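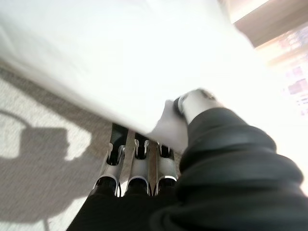

CHAPTER 7
Linen: Buying It, Washing It, Losing It

In this chapter
The par system and why it is always wrong
Reading a linen contract
What a laundry does to cotton
Condemning a sheet
Key terms and review tasks

Guests rarely praise a sheet. They will write three paragraphs about the view, a paragraph about the muffin, and then, if there was one hair on the pillowcase, a further six paragraphs about the hair. A good part of your working life in accommodation will be spent on an item that is noticed only when it fails. You may as well learn how it works.

The previous chapter dealt with people: rosters, room allocations, and the delicate business of telling a room attendant that a bathroom needs doing again. Linen is easier than people in most respects. It doesn't call in sick. It does, however, vanish, shrink, go grey and turn up in the boot of a departing guest's car, and it costs more than most new managers expect. In a small property, linen and laundry together are often the largest housekeeping expense after wages. In a badly run small property they can give wages a fright.

7.1 A short look backwards

The Grand Hotel at Floldale opened in 1896 with a laundry in the basement and a copper boiler that could be heard in the dining room. Its first linen book survives. The opening entry lists every sheet in the building by bed, in a beautiful sloping hand. By the fourth page the hand has become noticeably less beautiful, and several entries simply read "gone". Anyone who has done a stocktake in January, with the house full and the dryer making its noise, will feel a certain kinship with whoever wrote that.

The Floldale book is useful to us for one other reason. It records sheets turned "sides to middle", a thrifty practice in which a worn sheet was cut down its length and the outer edges joined to make a new centre. The guest got a seam down the middle of the bed and the hotel got another year or so. You will not be asked to do this. You will be asked by an owner, sooner or later, whether a sheet has another year in it, and the question hasn't changed much.

7.2 Par stock

Par is the quantity of linen needed to dress every bed in the property once. A property holding one par has exactly enough sheets, provided no one sleeps in them. Most textbooks, this one included, suggest you work from at least three: one on the beds, one in the wash and one on the shelf. Properties that send linen out should add more to cover what is sitting in somebody's truck.

Take a motel with 90 beds using 2 flat sheets each. One par is 180 flat sheets. Three par is 540. Now suppose your count finds 400. You do not have a mild shortage. You have a property that runs perfectly well on a quiet night and falls over on a long weekend, when the laundry is shut and a netball carnival has checked in.

The usual response is to make the beds up later and later in the afternoon while the linen dries. Front desk staff learn to say "your room is just being finished" in a soothing voice. It works until four o'clock.

7.3 Own it or hire it?

There are three common arrangements. You may own your linen and wash it on site. You may own it and pay someone else to wash it. Or you may hire the lot, in which case the sheets belong to the supplier and the arguments belong to you.

The case study at the end of this chapter follows Contreras Lodge, a fictional-sounding but very ordinary lakeside property, as it moves from the first arrangement to the third and then halfway back again. Its two quotes came from Zesix Linen Hire and the Jillo Laundry Co-operative. Read both contracts before you read the manager's notes. Pay particular attention to the loss clause in each, where the friendly tone of the covering letter comes to an abrupt stop.

Whatever you sign, find out who pays for wear. Hire firms distinguish between fair wear, which is theirs, and damage, which is yours. A sheet thinned by washing is fair wear. A sheet that has been used to clean a mountain bike is damage, and so, in the view of most suppliers, is anything they can't explain.

7.4 What the wash does

Cotton is strong when wet, which is lucky, given how it is treated. Each trip through the machine rubs a little fibre away, and the evidence is in the lint filter. Too much bleach weakens the cloth. Too little rinsing leaves residue that stiffens and greys it. Over-drying finishes the job. The hem usually tells you first, having more folds to rub and more stitching to lose. 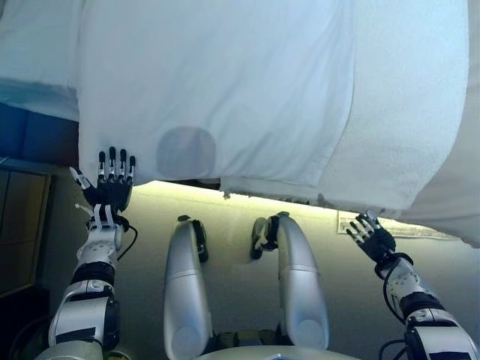 Figure 7.1 A white sheet held up from below. Note the small loose threads and slight fraying along the hem.

Teach your staff to look at hems while they make the bed. It takes no extra time, as the hem is already in their hands, and it catches a tired sheet before a guest's toe does. Anything doubtful goes in a separate bag with a knot in the corner. The knot matters. Without it the sheet goes back in the wash, comes out smelling lovely and is on a bed again by tomorrow.

A frayed hem alone doesn't condemn a sheet. Trim it, restitch it, send it back. Thin cloth is another matter. Hold the centre up to a window and compare it with the edge, where there has been less wear. If you can see a marked difference, the sheet's career on beds is over, although it may enjoy a long retirement as dust covers and rags. Dye the rags, or they will be found folded neatly on the sheet shelf.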